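Chapter 3
Under the Sidewalk: How Towns Keep Track of Their Buried Lines

Learning goals

After reading this chapter you should be able to name the main kinds of lines buried under a town street, explain why they are laid at different depths, read a simple utility plan, and describe how a crew finds a line before digging.

Key terms: main, service line, easement, invert, valve box, locate, as-built drawing

One Wednesday in February, a crew in the town of Prenen opened a trench to replace a short length of water main. The plan showed the main under the parking lane. The crew dug where the plan told them to and found clay. The pipe was under the sidewalk on the other side of the curb, and it had been there since before the street was widened. The curb had moved and the pipe had stayed where it was. The plan measured the distance from the curb, and no one had corrected it.

Mebrat Kumsa, who was foreman on that job, later went through the town's paper records and found 16 more sheets for nearby streets that used the old curb as a starting point. It took the water office most of the spring to redraw them. We will come back to the Prenen sheets in Section 3.4, where you will redraw one yourself.

Most people walk over buried lines every day without thinking about them. Water, gas, sewage, storm water, electric power, and telephone and data cable may all run beneath a single block. Each belongs to an owner, and the owners are often different. In Prenen the water and sewer lines belong to the town, while the gas lines belong to a private company, Plamis. When one owner digs, the others need to know.

What can be seen at ground level is limited to covers, grates, hydrants, meters and posts. A cover marks a point where someone can reach the system. It tells you little about which way the line runs on either side, and a small cover may serve a single house or a whole row of them. 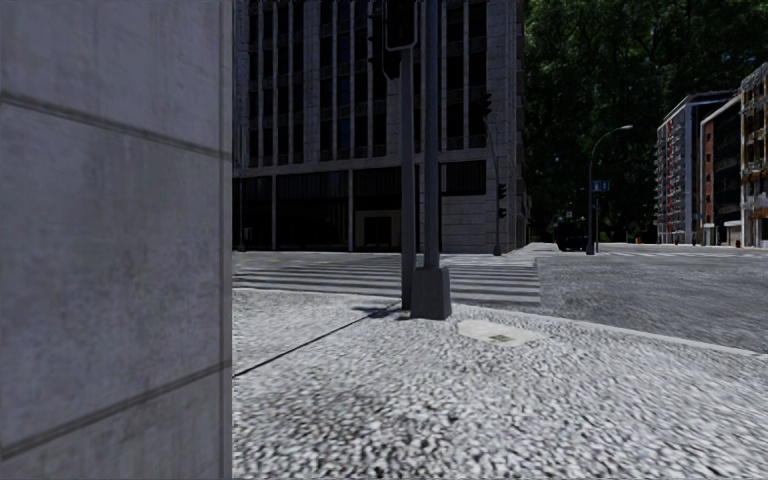

Figure 3.1 A small utility cover set into a sidewalk near the curb (computer-rendered street view).

Depth is the next thing to consider. Sewers usually work by gravity, so they must slope downhill and are often the deepest lines in the street. Water mains are under pressure and can follow the shape of the ground, but in cold places they have to lie below the frost. Cable is often shallow. A plan that gives position without depth is only half useful to a crew with a backhoe.

Sheet 231 in the Prenen set, drawn by Laimutė Juška, gives both. It covers one block of Birhane Street at a scale of 1 to 700. Pipe sizes are written along each line, and the invert, or inside bottom of the pipe, is given at every manhole. Distances are taken from building corners instead of the curb.

Before you go on

Walk one block near your home or school. Sketch the curb, the sidewalk and every cover you find, and write down any lettering on them. Keep the sketch. You will need it for the exercise at the end of Section 3.2.

3.1 Who Owns What

A street is usually public land, but the pipes and cables in it may not be. The right to place a line across land that belongs to someone else is called an easement.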